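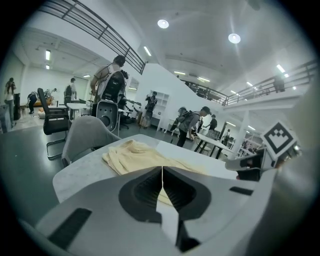
Vorlesung 6: Vormachen statt Programmieren?
Stand 8/24/18

Zur Wiederholung: Beim Vormachen mit dem Handgreifer führt ein Mensch die Aufgabe selbst aus, aufgezeichnet werden Kamerabild, Griffweite und Bahn. Bei der Fernsteuerung bewegt er den Arm des Roboters. Hanrahan hält das Erste für klar überlegen, weil es schneller geht. Schneller geht es, das stimmt. Ob die Daten etwas taugen, ist damit noch nicht gesagt.

Einwände, die in der Klausur vorkommen können:

Tücher haben keine feste Form. 200 Vorführungen mit demselben gelben Tuch auf derselben weißen Tischplatte sagen wenig über ein Geschirrtuch auf einem Holztisch.

Die Hand schafft Bahnen, an denen der Arm scheitert (Gelenkgrenzen, Reichweite). Bei Wakon fielen deshalb 48 von 494 Aufnahmen weg, und das merkte man erst beim Abspielen.

Der Mensch fühlt den Widerstand des Stoffs im Griff. Im Bild steht davon fast nichts.

»Erfolgreich« heißt in vielen Berichten: vom Vorführenden selbst so bewertet.

Bis nächste Woche: Madigan, Kapitel 4, lesen. Die Erfolgskurve dort bitte nicht einfach glauben, Achsen prüfen.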